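Modero Table Covering, Check Collection

Product group: Table linens and coverings
Supplied by: Zikberg Home Textiles
Finishes: Gloss, Satin

The Modero table covering is a wipe-clean cloth for everyday use on dining, side and low tables. It is sold by the metre from the roll and may be cut to any length up to 14 metres in a single piece. Orders are cut at the Radaso warehouse and sent folded, unless delivery on a tube is requested at checkout.

The covering has a printed face with a protective coating and a soft backing that limits slipping. It is suitable for homes, guest rooms, craft tables and small cafés. Customers with rounded or oval tables are advised to allow a generous overhang, as the cloth will settle over the corners under its own weight. 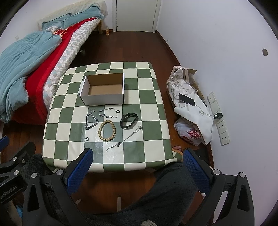 Gloss finish in sage green and cream check, shown on a low table with rounded corners.

Fold lines are normal on delivery. They will usually relax within three days when the cloth is laid flat in a warm room. The covering must not be ironed on the printed face. Light creases may be eased from the reverse with a hairdryer on a low setting.

Care
Wipe with a damp cloth and mild soap. Do not machine wash, bleach or tumble dry. Hot dishes should be placed on a mat. Ink, turmeric and hair dye may leave a permanent mark and should be removed at once.

Specification
Width: 140 cm
Minimum order: 1 metre
Surface: coated, wipe-clean
Abrasion rating: 3000 cycles
Edges: unhemmed; hemming available on request
Colours: sage and cream, slate and white, Talavera blue

Samples
Up to three samples may be ordered free of charge. Colours on screen may differ slightly from the printed cloth, and a sample is recommended before any large order.

Returns
Uncut tubes and standard lengths may be returned within 30 days in their original packaging. Lengths cut to order cannot be returned unless faulty. Claims for damage in transit should be sent to the Zikberg customer service desk with the order number and the batch code printed on the label.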